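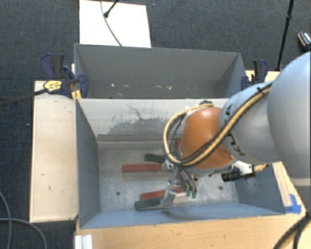 Why Does a House Cost More in One Street Than in Another?

Imagine two houses. Both have three bedrooms, a red door and a small garden. One stands in Ravard, the other in Drarden. They are almost like twins, but the house in Ravard costs much more money. How can this be?

When you buy a house, you buy also the ground under it. Builders can make more houses, but they can not make more ground next to the train station. If many families want to live in the same place, each of them offers a little more than the other. So the price goes up.

What do families look for? Some want a short way to work. From Ravard the train to the city takes 25 minutes. Others want quiet, or a park, or a grandmother close by.

Before the sale, a person called an appraiser visits the house. She measures the rooms, looks at the roof and compares with houses which were sold near there. Then she writes down what she thinks the house is worth. It is a good guess, but the buyer and the seller must still agree.

Prices can also change with time. In Drarden a new bridge opened in May, and now more people are asking for homes there.

Try it yourself: draw a map of your street and mark what you would like to have near your house. Would your parents mark the same things?

Text: Sille Bisgaard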